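Primville Documentation Lab > Notebooks > Statement coding > June

Notebook | People | Guides | Codebook | Archive

June, statement coding, notebook entry

Started just after nine. Present: Lama, Bilal, me (Tegan Quinlan). Hala joined by phone in the afternoon. Vsevolod in and out.

Carrying on with the Darwish statements. The full set is 112 witness statements on forced displacement from the river villages, taken by three different groups over several years, which is why they look so unlike one another. 71 have now been read by two people separately. The rest have had one reader. The aim is still to have everything read twice before we send the early-warning note to the mission.

Where we left off: the two readers agree well on place and on who was moved, and badly on "threat before the event". Lama went back through the disagreements this morning. Most come down to one thing. If a witness says soldiers came and asked how many people lived in the house, Bilal codes it as a threat and I don't. The codebook says "words or acts that would make a reasonable person expect harm". Both readings fit that wording, so the wording is at fault.

Tried a split into two codes:

T1 – open threat. Someone says or writes that harm will follow.
T2 – preparation. Lists being made, houses marked, papers collected, roads closed to one group only.

Re-read a small batch with the split and the arguments mostly stopped. Bilal still wants a third code for rumours. I would put rumours in the free text for now. Hala agreed with him on the phone and said rumours are often the first sign a prevention office hears of, well before anyone marks a door. Left open. Bilal to write half a page on how a rumour code would work and what would count as a separate source. 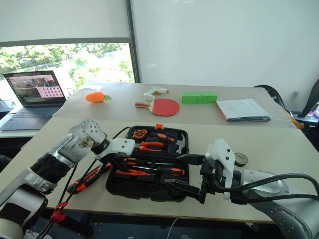 Podach import

The import into Podach failed again at the same point. Vsevolod found the cause before lunch: statements taken by the Stikura office use a different calendar note in the margin, and Podach reads it as a second date and rejects the record. He has written a small fix that moves the margin note to a comment field. Ran it on a copy first. All the Stikura records went in and the comments look right in the ones I opened. He will run it on the real set once Lama has made the backup.

Note for whoever does this next: do not correct the dates by hand in the source files. The source files are read-only for a reason and two of them were changed last winter without a log entry. We still don't know what the earlier wording was. If a date looks wrong, put it in the comment field with your initials and leave the original alone.

Also, the name masking in Podach works on the main text but not on the summary box. I found a village head's full name in a summary. Removed it, logged it, told Hala. All summaries need checking by eye before anything leaves the building. Lama is doing the first half and I am doing the second.

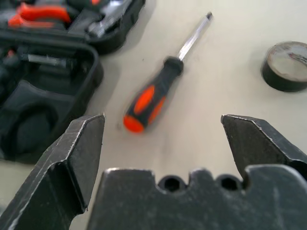 Screwdriver on the tabletop.

Consent forms

Went through the consent sheets with Hala. There are 6 statements where the box for "may be shared with a government or intergovernmental body" is blank. Blank means no. Bilal asked whether we could still use them in the totals without quoting them. Hala's view is that the form covers use in totals only if the first box is ticked, and it is ticked in four of them. So four stay in the totals and two come out altogether until someone can speak to the witnesses again. She will ask the Stikura office if that is possible and safe. No phone calls from here – contact goes through them only.

The table in the draft note needs changing to match. Done in the working copy, not yet in the one Vsevolod has.

Early-warning note

Limit is 700 words and the draft is well over. Cut the history section to a single paragraph. The people reading it know the history, and what they asked for was a sense of what was seen in the weeks before each displacement and whether the same things are being seen now. The order of events matters more than the background: papers collected, then the road closed, then the school used as a registration point. That order shows up in several villages but I don't want to call it a pattern until the second reading is finished.

Lama thinks the recommendations are too soft. At present they say the national authorities "should consider" access for monitors. She would say "should allow". I agree and have changed it. Hala to have the last word.

To do

- Lama: backup, then summaries (first half)
- Tegan: summaries (second half), new wording for T1 and T2 in the codebook
- Bilal: half a page on rumours; second reading of the hill statements
- Vsevolod: run the fix, check the record total before and after
- Hala: Stikura office about the two withdrawn statements

Stopped at 17.40. Codebook printout with my pencil marks is in the top tray, please don't tidy it away.

Contact the lab | © Primville Documentation Lab | Back to top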